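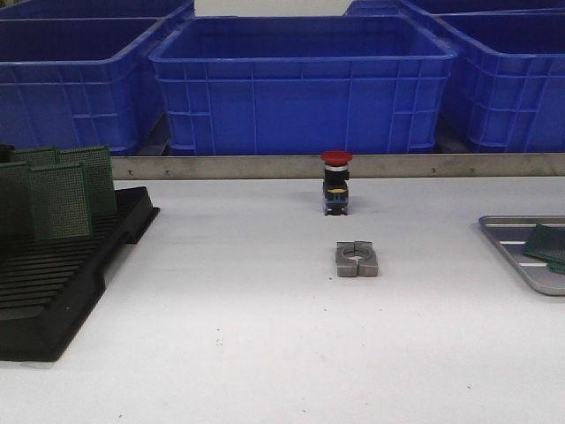

Merrick Laboratory reports new method for robots which put circuit boards back in the rack

Home News Research People Visit us Contact

VADUDVILLE, 2022-04-27. Researchers of the Merrick Laboratory have published a method which lets a robot arm take perforated boards out of a tray and stand them in a narrow rack, next to other parts that it must leave alone or put into a crate. The method is called Wumance. It was developed together with the electronics supplier Berkness, whose repair workshop is also in Vadudville.

In the tests the arm made 3952 attempts to move a part from one place to another. In 19 of them a person had to stop the arm or take the part out of its fingers. All other attempts were finished by the arm alone, although some of them needed a second try, and the laboratory counts such an attempt as finished.

A small task with many ways to go wrong

To put a board into a rack is easy for a person. The hand feels that the edge has found the groove, and then it pushes. For a robot arm which works mainly from camera pictures the same movement is difficult. The grooves lie close together, the boards look almost the same from one to the next, and a board that is already standing in the rack hides the groove behind it.

The tray is a second problem. Boards do not lie in order there. One of them can rest at an angle on top of another, so that only a narrow part of the lower board is visible. An arm that grips at the wrong place lifts both boards together, or it pushes the lower one against the rim.

"We had a program before which was very good when the table was clean," said Hok-lam Man, who leads the project. "Then we put a clamp on the table and it became much worse. The clamp was not in the way at all. The program had simply never seen it in that place, and it began to hesitate. We decided that this must be the subject of our work and that we would stop cleaning the table for the robot."

The test table is now arranged like a workbench in use. The black rack stands at one side and the gray metal tray at the other, with blue plastic crates behind a rail. Parts of different shape are placed in the open area between, among them an emergency stop push button with its red cap and a gray split clamp. Their positions are changed between the runs.

How the method works

Wumance divides every movement in two. In the first part the arm goes near to the place where it should grip or release. This part is learned from demonstrations, in which a person guides the arm by a hand controller. The laboratory recorded 1302 demonstrations for the study.

In the second part the arm does not follow the demonstration any more. It makes a very short list of possible ends for the movement, for example this groove or the neighbouring groove, and it compares each one with what the camera sees at that moment. If no possible end fits well enough, the arm goes back a short distance and looks again from a slightly different angle. Only after this does it continue. The researchers call this step the late choice.

According to the paper, most of the improvement comes from the late choice and not from the number of demonstrations. When the team removed the late choice and kept everything else, the arm often placed a board across two grooves. When they kept it and used only half of the demonstrations, the arm became slower but its behaviour stayed almost the same.

"I was not expecting this, and I asked to repeat the comparison," said Yuk-lan Pan, who wrote the software for the arm and did the larger part of the analysis. "The second time it gave the same answer. For us it is good news, because recording is the tiring part. You sit with the controller a full afternoon and at the end your shoulder hurts."

Limits of the results

The laboratory wishes to mention some points openly. All tests were made on one table with one type of rack. The boards used were green perforated boards without components on them, and a board with tall components would need more space between its neighbours. The arm is also slow. A trained person at Berkness fills the same rack in much less time, and the method in its present form is not meant for a production line.

Of the 19 attempts that a person had to end, most concerned boards lying one on the other in the tray. In two cases the arm had gripped correctly but released the board too early above the rack. The team has not yet a good explanation for these two cases. The camera pictures from both are included in the material published with the paper, and comments from other groups are welcome.

The light in the room was not varied very much during the study. Windows were partly covered in the afternoon. It is planned to repeat a portion of the tests without any covering.

Interest from the repair workshop

Berkness supplied the boards, rack, tray and crates, and gave advice on how returned parts are sorted in its workshop. The company paid no part of the salaries. In the workshop, boards arrive mixed with switches, clamps and fittings, and a technician must sort them before the real repair can begin. This sorting takes a large share of the morning.

A first trial at the workshop is prepared for November. The arm will work on a separate bench, and a technician will stay next to it all the time. The trial will not include boards belonging to customers. If the result is satisfactory, the laboratory will add racks with a wider groove and trays of other sizes.

Availability

The paper, the recorded demonstrations and the software of Wumance can be requested from the Merrick Laboratory free of charge for research and teaching. A licence for commercial use is under discussion with Berkness and is not available at present.

School classes and members of the press who would like to see the test table are asked to write in advance, and please to tell the number of visitors. The room is small and groups may have to be divided.

Contact for the press

Yuk-lan Pan
Merrick Laboratory, Vadudville
Enquiries are answered in English and Cantonese.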